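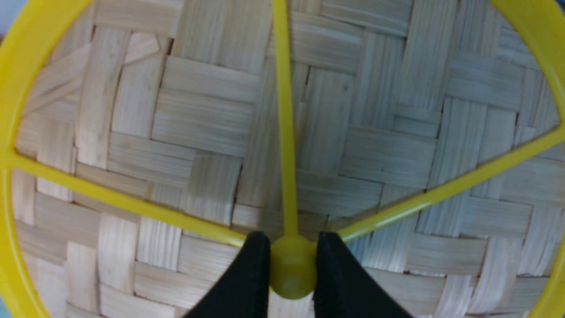 Edton Play Shelf
Progress report to the Bensaid Fund, second period
Prepared by Marwa Salem, project coordinator

1. What the grant is for

The Fund has supported us to renew the floor play material in the children's room at the Edton neighbourhood centre, and to prepare boxes which families can borrow and take home. In the first period we mostly cleaned, sorted and threw away. In this second period we have been buying, testing and labelling. The room is open to families every morning from half past nine, and the lending desk is open until noon.

I apologise that this report comes to you later than I promised. The invoice for the mats arrived only in March and I did not want to send you the accounts with a hole in them.

2. The floor

In our application we proposed foam tiles. After discussion with Issa Harb, who looks after the room, we changed to woven bamboo mats, and you kindly agreed to this by email. The old foam tiles came apart at the joints and small pieces were found in the toy boxes. The mats are made of wide flat strips, pale in colour, woven over and under, and they lie flat on the floor after one or two days under a weight.

The parents like them. I must also report one difficulty. There are thin gaps where the strips pass over each other, and sand and biscuit crumbs collect there. A broom goes over the top and leaves everything inside. Issa now lifts the mats at closing time and shakes them outside the back door, then wipes them with a cloth that is well wrung out. The supplier warned us not to leave them wet. One mat began to split along the border and we have bound it with cotton tape. It is still in use, but in the quiet corner where the babies lie.

We have also learned that a bamboo mat is a good surface for rolling things. On the bare floor the wheels run away under the cupboards and the children lose interest. On the weave they slow down and stay within reach.

3. The yellow wheels

The largest purchase of this period is the set of plastic wheels from Zelloline. You asked in your last letter why we wanted so many pieces of one thing, so I will explain a little more.

Each wheel is an open ring in bright yellow with three thin spokes and a rounded knob in the centre. The children use them in ways that we did not plan. The small ones hold the knob and turn the wheel flat on the mat. The older ones stand them on the edge and roll them to each other, or lay them in a line and step from one ring to the next. Akihiko Kikuchi, who leads the movement session, uses them for threading: a scarf goes in through one opening and comes out through another. He tells me that the children who do not like to sit in a circle will come and sit if there is a wheel to hold.

We ordered 60 wheels and 60 were delivered, but 3 had a sharp line along the ring where the plastic was not well finished. Zelloline replaced them without charge – the new ones came within the same month. The others are smooth and have no loose parts. We wash them in warm water with ordinary dish soap and let them dry on the rack. I had worried that the spokes would break where they meet the ring, but the plastic becomes wider at that place and so far we have had no breakage.

4. The lending boxes

This part is behind schedule. The boxes are bought and the labels are printed, but the contents lists are not finished. Hala Benmoussa has taken over this work and has suggested that each box contains fewer things than we planned, and that all the things belong to one kind of play. The rolling box will have some of the yellow wheels, a small bamboo mat rolled up with a strap, scarves and a card with ideas for parents. I agree with her. In the old system the boxes came back with pieces missing and we did not know what had been inside.

The idea cards are written in simple English, and Hala is translating them to Arabic and French. We would like to have them also in other languages which are spoken in Edton. If the Fund knows a translator who could help us at a modest price we would be glad for the contact.

5. Money

Spent in this period: $1624. This covers the wheels, the mats, the cotton tape, the boxes and the printing of labels. Receipts are attached in the order of the list.

Remaining: $500. We ask your permission to use this sum for shelving. At present the wheels hang on coat hooks beside the door, and it looks nice, but the children cannot take them down without an adult and the coats are now on the chairs. Willy Van den Broek from Jonatel has measured the wall under the window and offers to fit a low open shelf for the cost of the material. His drawing is attached behind the receipts. Please note that the shelf was not in the original budget, so we will not order the wood before we hear from you.

6. Next period

Finish the contents lists and begin to lend the boxes.
Fit the shelf, if you approve.
Buy one more mat, to replace the one with the tape, from our own funds.
Ask the borrowing families for their opinion with a short form. Akihiko has made a first version and it is too long, we are cutting it.

You are welcome to visit the room on any morning. The movement session begins at ten and it is the best time to see the wheels in use, although it is also the loudest – if you prefer to talk with us quietly, please come after half past eleven. Parking behind the building is closed because of the drain works, so kindly use the street side and ring the bell.

With thanks and kind regards,
Marwa Salem

Attached: receipts, shelf drawing, draft idea card (rolling box)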